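FOR IMMEDIATE RELEASE
2018-07-08

Palano Soup Swap opens sign-ups for its biggest season yet

Hi, I'm Yesenia Villaseñor, and I run the Palano Soup Swap out of the old Corker Hall on Valdovinos Street. I'm so happy to tell you that sign-ups for our fall season are open as of this morning! We start in September and keep going for 21 weeks, right through the cold part of the year.

If you haven't been, you cook one big pot at home, bring it over, and go home with six different soups for your freezer. Last season we had 560 people signed up (my phone still hasn't recovered) and we swapped 2140 quarts between us.
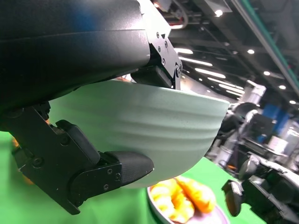
Ciketeo, a swapper from our very first season, wrote to say that the lentil table always runs out before the after-work crowd gets there, and could we please hold some back. Point taken, and we're splitting each night into an early table and a late table, with soup set aside for both.

We've also changed the labels. Every container now needs the name of the soup, the day it was cooked and a full ingredient list, even if your recipe is a family secret. You can keep the amounts to yourself!
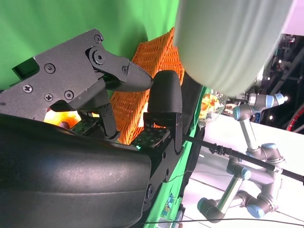

Do I have to be a good cook to join?
Anyone who can follow a recipe will do fine, and we'll send you a few easy ones when you sign up.

The season fee is 6 dollars a household, same as last time, and it goes to the hall rent and the freezer bags. Bring your soup fully chilled, please, in quart containers with tight lids. Chowders and anything else with a lot of cream should stay home because they don't freeze well, though I'll miss my neighbor's corn one terribly.

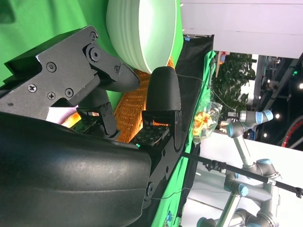 How to sign up

Stop by Corker Hall and fill out a card at the front desk, or call the hall and ask for me. Reporters are welcome at any swap night, and we'll feed you.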